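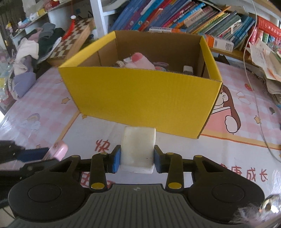 White block between the blue finger pads, yellow box behind it. We use this view to check the grasp detector.

## Flinulov grasp software, work in April

Flinulov is our small package for perception and grasp planning. Hạnh Cù writes the detector, and Kha Kim takes care of the planner and the replay tool.

The present training set has 1,927 clips. Each clip is limited to up to 200 frames - longer ones are split by the import script. Patterned tablecloths still give the detector some false edges, and Hạnh is now working on this part.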